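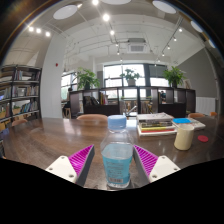 Home Reviews Kitchen Living Garden Contact

Last updated: May 8, 2018

A dining table that gets used for everything: the Tindness, one winter on

We bought the Tindness dining table in September, after eating off a wobbly drop-leaf for longer than I care to admit, and I've been meaning to write it up ever since. I love this table. I'll get to the grumbles (there are a few) but you should know where I stand before you read any further.

Ours is the dark brown one. It also comes in a pale finish that looked lovely in the shop at Rutherford, and I very nearly had it, but the floor in our dining end is pale already and the whole lot would have melted together. The dark wood has a proper fine grain to it, and a gloss that picks up the light from the window. In the mornings you get these long soft reflections right across it and I do find myself standing there with my toast, admiring a table.

Size first, as that was what I couldn't find in anyone else's review. It is 185 cm long, and that seats six without anyone having to tuck their elbows in. We've had eight round it at a squeeze, with the two smallest on a bench at the end. More to the point, it's long enough that you don't have to clear the whole thing before tea. I am a piler. There's nearly always a stack of books at one end of ours, a mug I've forgotten, a bottle of water, somebody's bits and pieces. On the old table that meant eating on our laps. On this one you shove the pile along and lay the places at the other end, and everyone's happy — or at least fed.

The price was 2000 when we bought it, delivery not included. I know. I went round the block a few times over that. Hollberg do one that is very close in looks for a good bit less, and I'd sat at it in a friend's kitchen and thought it was fine, but if you lean on the end of the Hollberg to stand up it gives a little, and the Tindness doesn't budge. My brother-in-law Hemi Treloar leaned on ours with his full weight at the New Year, telling a story about a boat, and not a creak.

Putting it together

Two people, one evening, and clear the room first. The top is very heavy and comes in one piece, wrapped in so much cardboard that we were still finding bits behind the sofa a month later. The legs bolt on from underneath, so you build the whole thing upside down and then have to turn it over, and that's the only tricky part. Put a thick blanket down. We used the picnic rug and it did the job beautifully.

The bolts are good solid ones and the holes all lined up, a first in this house. The tool in the packet is rubbish, though. Use your own if you've got one.

The chairs

We got chairs from Plundero to go with it, tan-brown with curved backs, and they look so good against the dark top that people assume they were sold as a set. They were 259 each, so we bought them in two goes. The curve of the back comes just above the table edge when they're pushed in, and I like that very much, you get a row of little arches along the far side. They slide under easily. If you have chairs with arms already, measure them before you order the table! There's a rail underneath that sits lower than you'd think, and my mother's carver won't go in at all.

Living with it

The gloss is the bit people ask me about. Does it mark? A little. Hot mugs left standing will give you a faint bloom, and ours has gone each time with a dry cloth and a bit of patience. Water rings wipe off if you catch them the same day. Felt-tip came off with washing-up liquid. Candle wax I scraped with an old library card and you'd never know where it was.

Dust is another matter. On dark shiny wood, with a window beside it, you see every speck, and if that sort of thing bothers you then do go for the pale. Fingerprints too. I wipe it down after tea, and on a sunny morning it looks as though I never bothered. I've made my peace with it.

Scratches: one, mine, from dragging a plant pot. It's shallow and runs with the grain. Manaia Ruddock, who lives across the road and knows far more about wood than I do, rubbed it with half a walnut and it all but vanished. I've since bought coasters and I use them maybe half the time.

It has been homework desk, sewing table, jigsaw table and wrapping station, and it hosted a truly enormous puzzle of 4000 pieces that lived at the window end for most of February. There was still room for four of us to have breakfast.

Grumbles, then. The rail underneath, as I said. The useless tool. The delivery people would only bring it to the front step, and it isn't something you can walk in on your own, so have a strong friend standing by. I'd also have liked a spare pot of the finish in the box for touching up.

Would I buy it again? Yes, tomorrow, same colour, same size. I'm now eyeing up the matching sideboard and trying to work out where the piano would go.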